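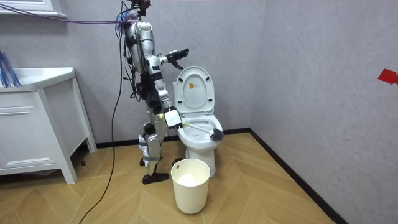 Before a company signs for a cleaning robot, somebody has to decide what goes in the budget. At Lanine, which looks after furnished rental units, that job belongs to the operations buyer. We talked in March, while the buyer was working on the second draft of an equipment plan.

The first draft had one line in it, the price of the machine.

"I sent it up and it came right back," the buyer said. "They wanted to know what we'd pay in year two. I didn't have a number."

Lanine rents out 202 units, nearly all with one small bathroom. The plan covers toilets first. The buyer picked that job after going through the work logs for one building and finding 478 bathroom cleans on them, with the toilet listed as its own task on every sheet.

"I wanted a job I could put hours against. Floors we already have a machine for. Windows are seasonal. A toilet is the same toilet in every unit, because we bought them all in one order."

Two suppliers have quoted. Skaketti sells the robot outright and charges for service visits. Alemayehu only leases, with a term of 12 months and parts included. The buyer would not give prices but said the two came out closer than expected once service was added to the first.

"The lease looks expensive until you price a hand," the buyer said. "Fingers are a wear part. I asked both of them what a replacement hand costs and how long it takes to arrive. One answered the same afternoon. The other is still checking."

A good share of the new draft deals with things that are cheap by themselves. Brushes are on it, with handle length and thickness written into the specification so that purchasing doesn't swap in a different one. Bins are on it too.

"A toilet brush has a long handle and the robot has to hold it somewhere along there," the buyer said. "Then you've got a bin standing in front of the bowl and a vanity off to the side. It's a tight room. I measured ours again before I asked for the second round of quotes."

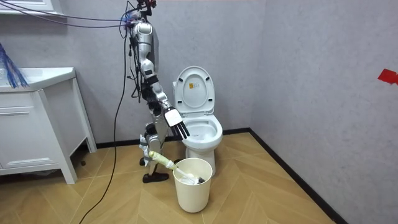
Power, cables and floor space

The buyer's advice to anyone starting a plan is to ask about cables early. Some of the machines on offer work with lines running to them, and a line across the floor of an occupied unit is a safety question as well as a cost.

"I put in a line for cable covers and a line for battery packs, and we'll strike one of them – depends which supplier we go with."

Storage came up late. Lanine's supply closets were built for carts, and the plan now includes clearing out four of them.

Training and the trial

Training is budgeted at about 12 hours per person. The trial would run in Plomon, a building where several units are between tenants. Both suppliers have agreed to it in principle, though Alemayehu wants the trial period counted toward the lease.

The buyer has asked for the trial to be paid from this year's budget and the equipment from next year's. The cleaning staff stay on the same hours in both drafts. The third draft is due once the quote for the replacement hand comes in.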